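首页 | 生活 | 数码 | 旧物 | 专栏 | 订阅 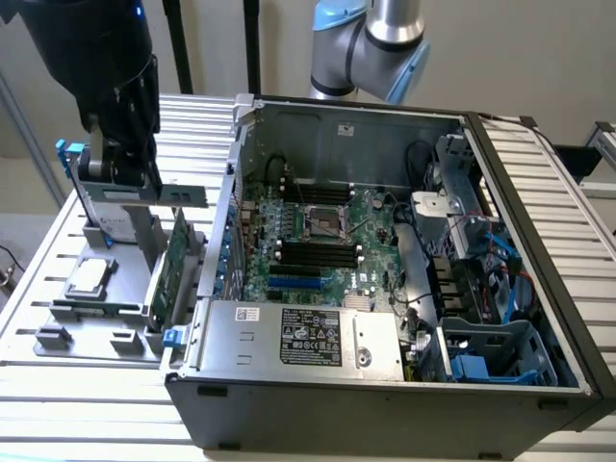
我一直觉得,拆旧台式机跟收拾换季衣柜是同一类活儿:动手之前信心满满,半小时后地上铺满东西,自己坐在中间发愣。这几年我拆过不少公司淘汰下来的塔式机,最喜欢的还是戴尔这种老派机箱,侧放,掀掉侧板,绿色主板、两排黑色内存槽、横在下方的银色电源,一眼全在那儿了。后墙那一列蓝色卡扣更是讨我喜欢,该扳哪里,颜色已经替你标好了。扩展卡竖着立在机箱旁边的时候,你会发现那块金属挡片才是最好拿的地方,捏住它,手就不用去碰绿色的板子。我刚入门那会儿可没这么讲究,一把抓上去,指纹印得到处都是,现在想起来还脸红!

先说工具吧,因为总有读者来信问。我用的是一把Gostumo的十字螺丝刀,买了好多年,刀柄磨得发亮,磁性也弱了,偶尔还得拿磁铁给它“充充电”。网上那种一盒25个批头的套装我也买过,真正用上的就那么两三个,剩下的至今躺在抽屉里(盒盖倒是被我拿去装螺丝了)。另外备一把软毛刷、一块不掉毛的布,外加一罐压缩空气。吹灰一定要去阳台吹,别问我是怎么知道的,那次连窗帘都得拆下来洗。

再说顺序。开工前关机、拔电源线,再按几下开机键把余电放掉,这个没什么商量。接下来我习惯先取扩展卡,再取硬盘,然后是内存,处理器留到最后。有朋友喜欢反着来,说处理器最贵,先请出来才安心。我试过一次,光着的插座就那么敞在下面,我在上面拧螺丝,心一直悬着,生怕掉一颗进去。从那以后我就老老实实按自己的顺序走了。

硬盘我会单独多说两句。旧机器值不值钱是一回事,盘里的东西又是另一回事。我有一块盘里存着4000张照片,大半是同一只猫,可是真要丢了,我大概会难过一整年。所以凡是拆下来的硬盘,我先贴张纸条,写上从哪台机器来的、有没有备份过,再竖着插进托盘里。竖着放省地方,标签也好认,比摞成一叠强太多了。 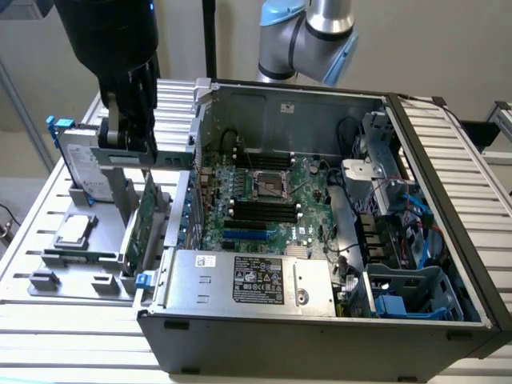
给每个零件一个座位

真正让我拆机水平上了一个台阶的,说出来有点好笑,是收纳。以前我拿蛋糕盒装零件,后来换成鞋盒,再后来在Duletti的店里看中一款带凹槽的灰色托盘,11个格子,大小不一,买回家那天我兴奋得把抽屉里所有能放的东西都往里放了一遍。结果当然是不够用,第二个月又去添了一个。

有了托盘,事情一下子就清楚了。处理器放方格,金属盖朝上,底下那一面千万别蹭;内存条最好能立着,一条一个槽,互相不碰;螺丝按来处分开,固定主板的归固定主板的,固定硬盘的归固定硬盘的。我还会用Vistis的便利贴写个小记号,字丑没关系,自己看得懂就行。上回有一台机器拆到一半家里来客人,放了好几天才接着装,全靠那几张小纸条救命。

桌子也值得花点心思。我现在的工作台是从Girard二手行淘来的,台面比一般书桌高,弯腰的时间少了,腰舒服很多。灯要亮,最好从侧面打过来,主板上那些小字和插针在斜光下才看得清楚。桌面上除了机箱和托盘,我什么都不放,茶杯尤其要请到别的房间去,这条规矩家里人早就背熟了。 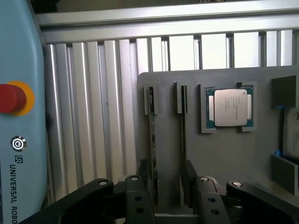
装回去的时候,我会把整个顺序倒过来走一遍。处理器先对准角上的标记,轻轻放下去,一点力都不要用,再压下拉杆;内存条看准缺口,两头用拇指均匀地按,听到那一声“咔”才算数。我特别喜欢这个声音,说不上来为什么,跟扣好一只旧皮箱的感觉差不多。要是怎么按都不响,先别较劲,拿出来看看是不是方向反了,十有八九就是。

线也顺手理一理。老机箱里的线又多又硬,我一般沿着边走,用魔术贴松松地绑上,给下次开箱留点余地。扎带绑得太紧,回头剪的时候容易剪到线,我就干过,那根数据线到现在还被我留着当书签。

最近手头这台,清完灰、换了纽扣电池,又从旧件堆里配了一条内存,总共花了19块钱。我打算拿它在家里存存照片、放放音乐,等5月天气再热一点,看看风扇吵不吵。要是吵,就再拆一遍呗,反正托盘都是现成的。

最后更新:2026年4月23日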